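Bench notebook, 18/08/2025
Ziden simulator, trial licence, living room pack

Got the trial key working this morning after a bit of swearing at the licence server. The pack we're looking at is the furnished apartment set that Ziden sells as an add-on, and what I want to know is whether it's worth paying for before we start the Grotwood tidy-up job in March. Loaded the room, dropped our arm model in and had a poke around with the head and wrist views.
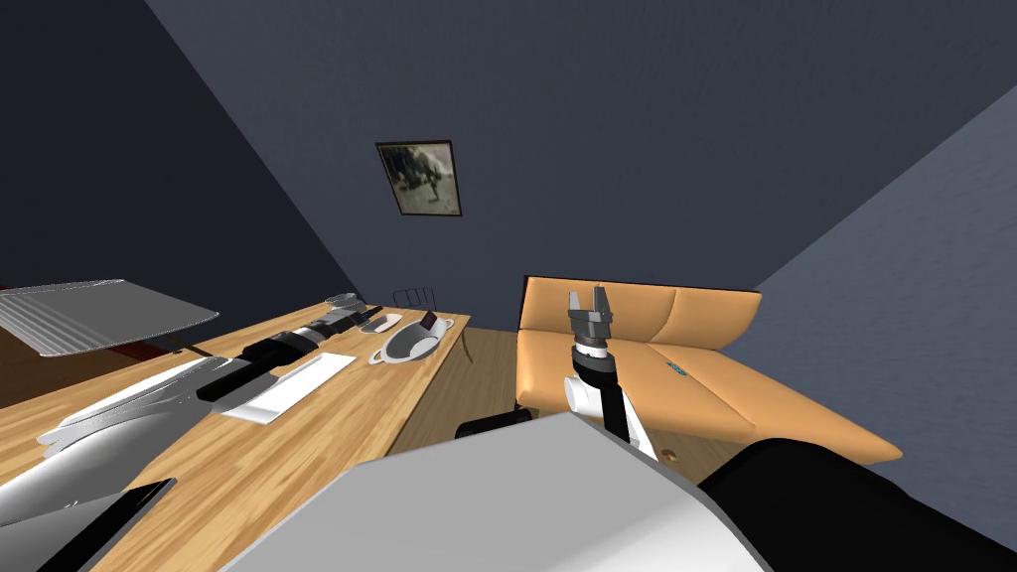
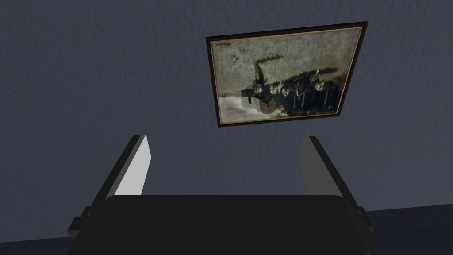
Wrist view, arm pointed up at the wall.

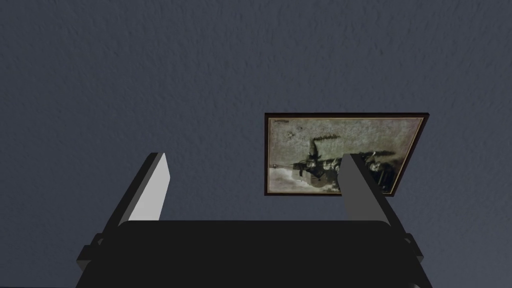
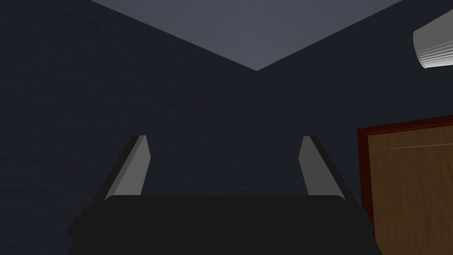

Import was painless, I'll give them that. The URDF went in first go, joint limits and all, and I only had to flip one axis on the gripper (our fault, the same sign error we had in Firko last year and never fixed at the source, must do that!). Stepping is quick too. I left it running 194 resets over lunch with randomised start poses and it didn't fall over once, where Firko usually wants a restart well before that.

Things I'm less keen on. The lighting presets are all on the gloomy side and the default exposure doesn't help. There's a slider buried under Scene > Ambient and I'd want it on the top bar. Colour randomisation works on walls and floors but skips anything tagged as furniture unless you retag it by hand, and the manual says nothing about it. Found that one the slow way.

Contacts: had a go at thin flat stuff on the tabletop and it's a mixed bag. With the default solver the fingers chatter against anything under a few mm thick. Bumping the substeps to 20 calmed it right down, but the frame rate drops to 155 and I haven't worked out whether that hurts us on the long runs. Probably not. Somebody with more patience than me should plot it.

Pricing is per seat, 2000 a year, and the apartment pack is on top of that. Park is cheaper but you have to build your own rooms, and I remember how much fun that was with the kitchen. If we count our own hours I reckon Ziden comes out ahead, though I'd want them to throw in the second room pack before we sign anything.

Still to do:
- fix the gripper axis in the master URDF, properly this time
- ask Ziden support about the furniture tags
- rerun the resets with substeps up, overnight, and log memory as well
- check whether the trial lets us export depth (the menu item is there but greyed out on my machine)

Scene file and my settings are in the shared folder under ziden_trial. Please copy it before you fiddle with it, the autosave is very enthusiastic.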